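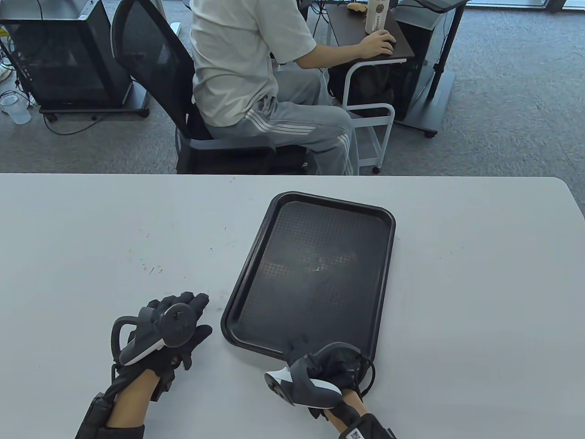 Pre-acceptance check, second-hand electric van
Vehicle: Tultier panel van, ex-lease
Seller: Mkhize Vehicle Sales, Ovley
Date: Tuesday, April 27, 2021
Result: NOT ACCEPTED, items open

Marks used: OK, FAIL, OPEN (could not be checked, or we were asked to take somebody's word for it)

PAPERWORK

Logbook matches chassis number: OK

Service history complete: FAIL
Comment: The book has stamps but no job sheets behind them. A stamp tells me someone owned a stamp. The seller says the sheets are "on the system". Then they can be printed.

Recall work done: OPEN
Comment: Told verbally that all recalls were cleared in December. Asked for the reference number and got a business card.

Battery warranty transferable: OPEN
Comment: The advert says "balance of manufacturer's warranty". The warranty booklet says it carries over if the new owner is registered and every service was done on time. See service history.

BATTERY AND RANGE

Battery health report supplied: FAIL
Comment: We were handed a photo of the dashboard showing full charge. Full charge is how much is in it today and says nothing about how much it can hold. Need a printed report from a diagnostic tool with the chassis number on it.

Claimed range: OPEN
Comment: The windscreen sticker says up to 316 km. Whoever got that figure wasn't carrying ladders up Ovley hill with the heater on. The car's own estimate was well short of it, and I wouldn't lean on that either after a morning of standing in a yard. Repeat with a proper loaded run.

Underside of battery case, dents and scrapes: FAIL
Comment: Scrape along the nearside edge, 25 cm long, fresh black paint over it. The seller calls it cosmetic. It may be. Someone thought it worth painting, so I want it on a lift with the undertray off.

Coolant level and leaks: OK
Comment: Level fine, no staining under the hoses. The cap was very clean compared with everything near it. Check again at next visit.

Warning lights on start-up: OK
Comment: All came on, all went off. Had the stored fault codes been cleared that same morning, the result would look just the same. Codes to be read after the loaded run.

CHARGING

Charge port, pins and flap: OK
Comment: No burning or discolouring. Flap spring weak.

Charging cable: FAIL
Comment: The outer sleeve is split near the plug and wrapped in tape. Tape isn't a repair. Do not use. Replacement to be included in the price.

Charges on AC: OK
Comment: Tested on the seller's Skilska wall unit for 11 minutes. It started, it stopped when asked, the plug released.

Charges on rapid DC: OPEN
Comment: No rapid charger on site. "They all do it" was the answer. Some don't, and the contactors are dear. Test at a public charger before any money moves.

Wall unit inspection label: FAIL
Comment: Not our equipment, but noted. Label on the Skilska unit is blank. Anyone from our side using it again should ask for the test certificate first.

BRAKES, TYRES, STEERING

Brake discs: FAIL
Comment: Heavy rust on the rear pair. Common enough on electric vans that slow down on the motor most of the time, and regularly used as an excuse for not looking at them. Lip on both edges. Quote for replacement needed.

Brake fluid date: OPEN
Comment: No record.

Tyres, tread and age: OK
Comment: Legal all round. The fronts are a cheap make with a lower load rating than the rears. Within limits for this van, just. Check the figure again if racking is fitted.

Handbrake holds on slope: OK

Steering, knocks and play: OK
Comment: Slight knock over the yard drain. The seller couldn't hear it. I could.

HIGH-VOLTAGE SAFETY

Orange cables, visible runs: OK
Comment: Only the visible runs. No covers removed by us, and none should be by anyone without the training.

Emergency cut-off point marked: FAIL
Comment: Sticker missing. Cheap to fix, and the fire crew will want it.

Pedestrian sound at low speed: FAIL
Comment: Silent below walking pace. Suggested to us that the previous driver "preferred it off". Must work before delivery.

BODY AND LOAD AREA

Doors, locks, hinges: OK
Bulkhead secure: OK
Floor lashing points: FAIL
Comment: One loose at the rear offside, thread gone.
Water in load area: OPEN
Comment: Dry on the day. It hadn't rained.

BEFORE WE GO BACK

Seller to send job sheets, recall reference and battery report by email. No second visit until all are in.
Book lift time at our own garage, not theirs.
Allow for a loaded run, then read fault codes, then a rapid charge from 10 per cent.
Deposit: none paid, none to be paid. The "other buyer" mentioned on the way out is welcome to it.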